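Open case night is back at the Prunano library

If you've got an old desktop humming away under your desk and you've always wondered what's going on in there, come see us on Wednesday evening. We're opening up computers again in the back room at Prunano library, and I'm way too excited about it!

The last one in March filled up fast (sorry to everyone who ended up perched on the windowsill), so this time we've booked the room for 2 hours and put out more tables. Bring your own machine or share one of ours. We mostly take things apart, blow out the dust, swap memory and put it all back together, with plenty of chatting along the way.

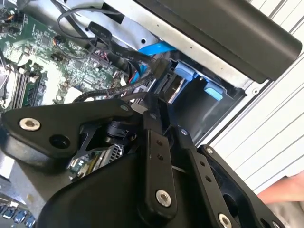

Levow Hardware Club | Club News

I always tell people to start with the memory. The modules stand up in their slots on the motherboard, with black latches to hold them, so even on a board crammed with chips and capacitors they're easy to find. Switch off, pull the plug, push the latches back and lift. My first time I was terrified I'd snap something, and now I do it while talking about lunch, which my clubmates say I should stop doing.

A few bits of news while I'm here. Narnel, the computer shop on the corner, is giving us 27 used memory modules, all free to whoever can put them to work. Our parts fund has reached $2,000 too, thanks to the spring yard sale, and that means new screwdrivers at last (the old ones were a disgrace). And Nina, our very elderly club server, is getting a bigger drive this month, so the sign-up page may be down for an evening.

Doors open at 6:30. Laptops are welcome, but please label your screws!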